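What I saw at the gecko lab open day in Hullmont

I'd been meaning to go to the June open day at the Nestmont Institute for years, and every year something came up. This time I took the Thursday off work, packed a sandwich and caught the early bus out to Hullmont, which takes forever because it stops at every single farm road (bring a book). The animal movement people have the whole ground floor of the Queiroz Building now, and that was where I headed first, because I'd heard they let visitors watch the geckos run.

And they do! There's a track down the middle of the room, a long narrow thing with clear walls, and the lab can tilt it until it stands straight up. The gecko that morning was a gray one with orange spots and she wasn't in any hurry. She sat at the bottom for ages while a bunch of us stood there whispering at her. Then she went, and I missed it. I was looking at my sandwich. Luckily they film every run at 1,000 pictures a second, so they played it back on the big screen and I got to see it properly, slowed way down.

What got me was the toes. I always figured a gecko just sticks, like tape. But each time she lifts a foot she curls her toes back from the tips first, so they peel off the wall a little at a time, and then she unrolls them again for the next step. Our guide told us they've looked at some 3,000 runs so far, and the peeling barely changes whether the track is steep or almost flat. What does change is the tail. On the slippery panels she presses it against the wall behind her like a kickstand, and if a front foot loses its grip the tail keeps her from tipping over backward. I had no idea tails did that.

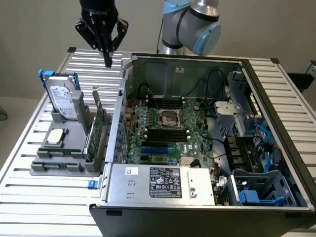
Do the geckos get hurt if they slip?

They hardly ever fall more than a few inches, and there's a thick foam pad along the bottom of the track. Each animal does 3 runs at most in a day, then goes back to its tank for a rest and a cricket.

After the track room I wandered over to the flying squirrel talk, which was packed, so I ended up on the floor by the radiator. It was mostly about landing. The squirrels swing their bodies upright just before they reach the trunk, so the skin between their legs works like a parachute, and all four feet hit at nearly the same time. There was a great clip of a young one getting it wrong and bouncing into a bush (it was fine, it ran right back up). The talk was supposed to last 40 minutes and went way over thanks to all the kids' questions, and I didn't mind a bit.

Lunch was a letdown. The cafeteria had run out of soup by noon and my sandwich was squashed, so I bought a cinnamon bun from the Gonau stall in the parking lot and ate it on the steps. Very good bun, worth standing in line for.

I spent the last hour with the beetles upstairs, which hardly anyone seemed to know about. You put your hand in a box with a rubbery fake leaf on it, and a leaf beetle walks across, and you can feel the tiny tug when it lets go of your skin. It tickles like crazy. The student at the table had a microscope set up so you could see the hairs on its feet, and I stayed there until they started stacking chairs.

If you go next year, get there before ten for the gecko runs, and wear shoes you can stand around in. The upstairs rooms get hot in the afternoon. The last bus back leaves from the far side of the parking lot, by the bike racks, and it was already full when I got on.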